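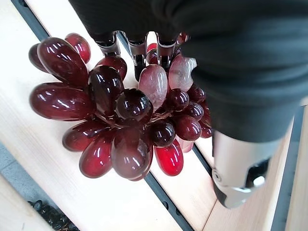 Þórarinn Vídalín replied:
Your sums are wrong from the second line. You've taken the crop at 2,000 kg and then used a juice yield that nobody gets from a small basket press with seeded reds. Drop the yield, redo it, and the tank you want is the next size down.

vemness_plot
The yield came from the Nukov manual. It gives one value for all reds and doesn't say whether that includes the second pressing.

Þórarinn Vídalín
It includes it. Keep the second pressing separate anyway. The pH is higher and it wants more sulphite than the free run.

Signe Steinarsdóttir
I disagree on the tank. A smaller one is fine if the crop comes in as forecast, but last October we forecast low at Provby and ended up with 439 litres in borrowed demijohns. Buy the larger one with a floating lid and the fill level stops mattering.

Þórarinn Vídalín
Floating lids leak at the seal. I've had two go, both over winter, both found when the wine already smelt of nail varnish.

Signe Steinarsdóttir
Then the seal wasn't being checked. Pump it up, note the pressure, look again a week later. Ours is a Vakulenko and it has held for four seasons.

oldpress
Which Vakulenko? The early ones had a thin inner tube and the later ones don't.

Signe Steinarsdóttir
Later type, with the brass valve.

vemness_plot
Redone with the lower yield: 1,417 litres before racking. Does that look right? Mostly red, some of it quite unripe at the shaded end of the rows.

Þórarinn Vídalín
Plausible. Take off a bit for lees. And pick the shaded end last, or leave it out. Green seeds will give you more trouble than a short tank.

Signe Steinarsdóttir
Agreed on the seeds. Taste them before you pick. Brown and crunchy is what you want -- sugar readings alone won't tell you.

oldpress
Sugar readings told my grandfather everything he needed.

Þórarinn Vídalín
Did he make anything you'd drink?

oldpress
Some years.

vemness_plot
Going for the larger tank with the lid, and a spare seal. I'll keep one 100 litre drum for the second pressing. Does the drum need an airlock if it's filled to the neck?

Signe Steinarsdóttir
Yes. It will still give off gas when the room warms up.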